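Polus puts its gripper care routine out in the open

Pustgate, 2024-02-13 - I'm Emese Hegyi, I look after the hand-held grippers at Polus, and today we're releasing the whole setup and care routine for our Flukik station. It's free to use, and yes, you can change it!

The station is a pair of hand-held grippers, a head camera and a patterned cloth to work over. When we started, I kept the instructions in my own head (a bad place for them, ask Zoltán Halász, who had to phone me on my day off). Now there are 48 checks on paper, and a new operator can get through the morning set in nearly 5 minutes.

Most of the list is plain stuff. Wipe the finger pads with a lint-free cloth and look along the ribbing for grit. Open and close each jaw slowly and listen. Keep the vents clear. Check that the marker sits square on its mount - a tilted one will spoil a whole morning of recordings and you won't notice until lunch. Then hold both grippers out over the cloth and make sure the head camera sees them.

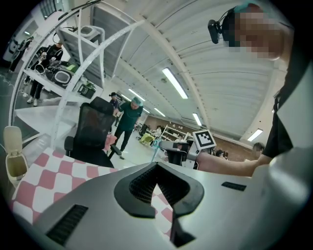
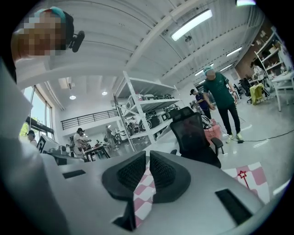 Grippers in use at the checkered cloth.

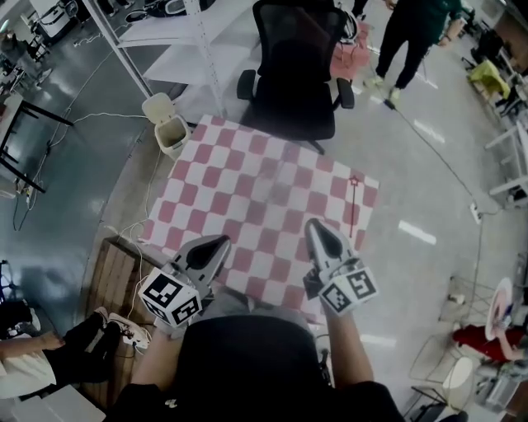
What's in the release

You get the daily and weekly check sheets, the pad replacement guide and Setsuko Arai's notes on lining up the markers, which are much better than mine were. There's also a repair log with 97 entries, typos and all. I wanted to tidy it up first, but Jenő Csonka talked me out of it, and I think he was right. The messy entries are the ones I go back to when a jaw starts sticking.

Spare pads come from Szilágyi, and the guide covers how we fit them and how long we let the adhesive set.

Getting a copy

Write to Dorottya Nyitrai in the Polus press office and she'll send you the full set. If you find a mistake in the check sheets, tell her too and she'll pass it on to me. The next version is planned for the end of February.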